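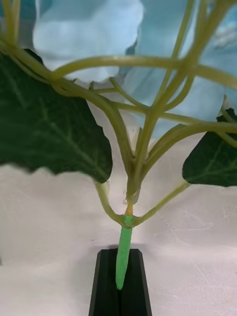 Plastent project: progress report to Korard
Feb 27, 2023

Work this period was held up by a fault in the gripper on the Roten arm. Of 219 planned stem-handling runs we completed 112. The rest move to the next period.

The fault
During a run on the artificial plants the gripper failed to open on command and the arm carried on to its next position. The stem was pulled sideways until the operator pressed the stop button. No one was hurt. One plant was damaged and has been replaced.

The log showed that the open command had been sent but not confirmed. The control program did not wait for the confirmation - it should have done. We then went back through the earlier logs and found the same missing reply in 25 runs, with no visible effect at the time.

Action taken
The program now halts the arm if no reply comes back. Liao supplied a new gripper cable, fitted under warranty. We have made 53 test runs since then without a missing reply. The speed limit near the plants stays at half until the long test is finished.

Still open
We do not yet know if the cable was the whole cause. The old one is with Liao and we are waiting for their findings.

Budget and dates
No extra money is requested. Trials on live plants move to April.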